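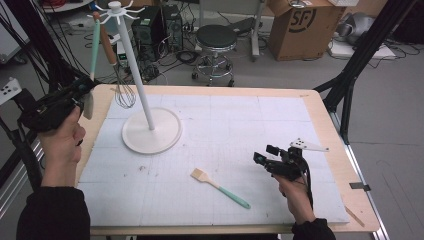
White utensil rack with whisk; pastry brush, mint-green handle, on the board.

TUDCOMBE, 20/04/2018 — Verico today adds a countertop utensil rack to its kitchen range. Round base, tall slim pole, curved hooks at the top. Whisks, brushes, anything with a loop — hang it up, drawer stays clear.

"People want there tools where they cook," said Eun-seong Ahn, product lead at Verico. "Small footprint, easy reach."

Price $24, rack only. In stores at Clusbridge from August, 47 locations to start. Trade orders thru Van der Linden, minimun 20 units.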